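Ticket 1685 – Nappe quadrillée rose, coin jouets Bellis
Ouvert par : Imani Nguyen-Tran
Statut : en attente

Problème : la nappe glisse dès que les enfants tirent le panier vapeur vers eux. Signalé deux fois en mai.

14 h 10 – Adhésif double face posé aux quatre angles. Tient mal côté fenêtre.
15 h 40 – Adhésif remplacé, table dégraissée avant. Mieux.
16 h 05 – Couvercle en bambou au bord jaune : à garder près du panier, il se perd souvent.

Reste à faire : commander un rouleau antidérapant (réf. 594) – Tudur James s'en charge. 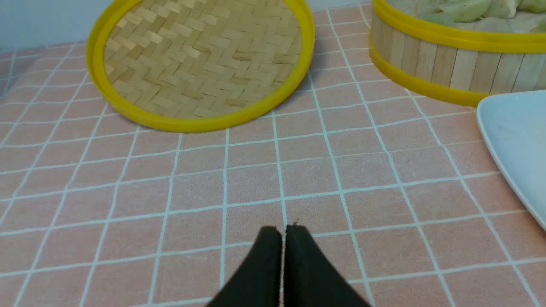
Photo : Ffion Pugh / Bellis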